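Alimentación > Repostería > Tartas de plancha > Tarta de Naston

Última actualización: marzo

Tarta de Naston

La tarta de Naston es una tarta de plancha formada por dos capas de bizcocho de aceite, un relleno de crema cocida de limón y una cobertura lisa de crema de mantequilla. Se hornea en bandeja rectangular y se corta en porciones cuadradas, por lo general para meriendas escolares y cumpleaños. Toma su nombre de la localidad de Naston, donde se vendía en las panaderías como producto de encargo antes de pasar a la repostería doméstica.

Denominación

En Naston se llama simplemente «plancha». El nombre actual se fijó en Uvell, la población vecina, donde convenía distinguirla de la plancha local, más baja y sin cobertura. En algunos recetarios figura como «bizcocho relleno de Naston», denominación imprecisa que se aplica también a una versión enrollada de elaboración distinta.

Características

La pieza entera mide 508 mm en su lado mayor, medida que corresponde al ancho interior de los hornos de panadería para los que se concibió. Cada capa de bizcocho tiene 2 cm de grosor una vez igualada. El corte tradicional da 28 porciones, en siete filas de cuatro. La cobertura se alisa con espátula larga y no lleva relieve; la decoración, si la hay, se coloca porción por porción, de modo que el cuchillo no la atraviese.

La miga es fina, húmeda y de alveolo regular. El empleo de aceite de girasol en lugar de mantequilla en la masa mantiene la textura blanda en frío, propiedad relevante en un producto que debe conservarse refrigerado a causa del relleno.
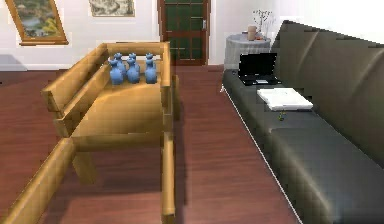

¿Se puede congelar la tarta de Naston?

Las capas de bizcocho se congelan bien por separado, envueltas en película y sin relleno. La crema cocida de limón, en cambio, suelta agua al descongelarse, y por ese motivo la tarta montada se guarda únicamente en refrigeración.

Ingredientes

La masa se compone de huevos, azúcar, aceite de girasol, leche, harina floja, levadura química, sal y ralladura de limón. Las recetas de panadería expresan las cantidades en proporción al peso de la harina. En las domésticas es habitual la medida por vasos, con resultados menos constantes.

El relleno lleva leche, yemas, azúcar, almidón de maíz y zumo de limón. El zumo se incorpora fuera del fuego: añadido durante la cocción, el ácido debilita el gel de almidón y la crema queda fluida. La cobertura es una crema de mantequilla sobre base de merengue suizo, con poca vainilla y sin colorante en la versión de referencia.

Elaboración

Bizcocho. Los huevos se baten con el azúcar hasta que la mezcla cae en cinta. Se agrega el aceite en hilo, después la leche templada y por último los ingredientes secos tamizados, en varias veces y con movimientos envolventes. La masa se reparte en dos bandejas iguales forradas con papel. Un golpe seco de la bandeja contra la mesa elimina las burbujas grandes.

Relleno. Las yemas, el azúcar y el almidón se deslíen en una parte de la leche fría. El resto de la leche se calienta hasta 80 °C y se vierte sobre la mezcla sin dejar de batir. El conjunto vuelve al fuego y se cuece hasta que espesa y rompe a hervir. Se retira, se añade el zumo y se enfría con película en contacto con la superficie, lo que impide la formación de costra.

Cobertura. Las claras y el azúcar se calientan al baño maría hasta la disolución completa del grano. Se montan a velocidad alta y, una vez frío el merengue, se incorpora la mantequilla en porciones pequeñas. Si la crema se corta, basta por lo común con seguir batiendo; si continúa separada, se entibia el cuenco por fuera con un paño caliente.
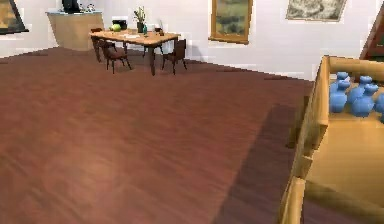
Montaje. La primera capa se coloca con la cara horneada hacia abajo y se perfila con un cordón de crema de mantequilla, que actúa como dique del relleno. Se extiende la crema de limón hasta el borde interior del cordón y se cubre con la segunda capa, esta vez con la cara horneada hacia arriba. Una capa delgada de cobertura —llamada en Naston «la camisa»— fija las migas sueltas. Tras un reposo en frío se aplica la cobertura definitiva.

Corte. Se marca primero la cuadrícula con el lomo del cuchillo y una regla. El corte se hace con hoja lisa pasada por agua caliente y secada entre una incisión y la siguiente. El cuchillo de sierra, frecuente en el ámbito doméstico, arrastra miga sobre la cobertura.

Variantes

La variante de Uvell prescinde del cordón perimetral y sustituye la crema de limón por confitura de albaricoque tamizada. Es más baja y admite conservación a temperatura ambiente. La panadería Smits difundió una versión de cacao en la que parte de la harina se reemplaza por cacao alcalinizado y la cobertura se aromatiza con café. Algunos autores la consideran una tarta aparte, criterio discutible: el método de montaje es el mismo y solo cambia la composición.

Existe también una presentación individual, horneada en cápsulas de papel y rellena con manga. No requiere igualado ni corte, pero la proporción entre cobertura y bizcocho resulta más alta y el conjunto es sensiblemente más dulce.

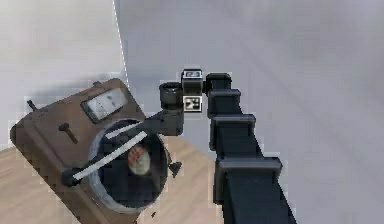 En las versiones sin huevo se emplea puré de manzana o bebida de soja con vinagre. La estructura es más frágil, y las capas deben manipularse congeladas durante el montaje. La crema cocida se espesa entonces solo con almidón y adquiere color mediante una pequeña cantidad de cúrcuma.

Utensilios

La bandeja de borde recto es el único utensilio específico. Las de borde inclinado, más comunes, dejan un perímetro oblicuo que hay que recortar. El modelo Zodberg, de aluminio sin recubrimiento y esquinas vivas, se cita en los recetarios de la zona como bandeja de referencia. Las bandejas oscuras aceleran la coloración de la base y obligan a reducir la temperatura del horno.

Conservación

La tarta montada se conserva refrigerada y tapada. La cobertura absorbe olores con facilidad, de ahí que se desaconseje guardarla junto a quesos o cebolla cortada. Conviene sacarla del frío con antelación suficiente para que la crema de mantequilla recupere la plasticidad.

Véase también

Bizcocho de aceite
Crema pastelera
Merengue suizo
Plancha de Uvell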